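A Common Rule for Home Recordings
By Greer Buchanan
Feb 17, 2018

Organizations that teach robots to do housework have written careful rules for their machines and very few for the homes in which they learn. The working group at Rusgate has spent the winter reviewing how household tasks are recorded, and it is my view that a shared standard is overdue.

The first rule should concern consent. A signature from the head of the household does not cover everyone who sleeps there. Bedrooms hold letters, medicines and clothing, and a person who agrees to have a shirt folded has not agreed to have a desk read. Each adult should sign for his or her own room, and should have 50 days to withdraw. 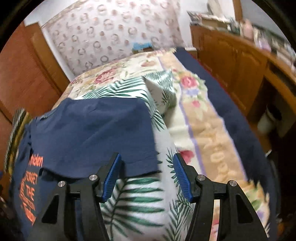

The second rule should protect ordinary conditions. Some members have asked that rooms be cleared and plain bedding supplied before any recording begins. I disagree. A machine trained on bare mattresses will be of little use to a family with patterned sheets and a crowded shelf. Private papers should be put away by the resident, and everything else should stay where it is.

The third rule concerns review. Of the 2,421 recordings submitted under the Faltura project, only 1,000 were checked by a second person before release. Every recording should be checked, and any that shows a name, an address or a face should be withheld until the resident has been asked.

Sembiring has objected that such checks will slow its work. They will. The draft remains open for comment at the Jakbridge office, and members are asked to reply in writing.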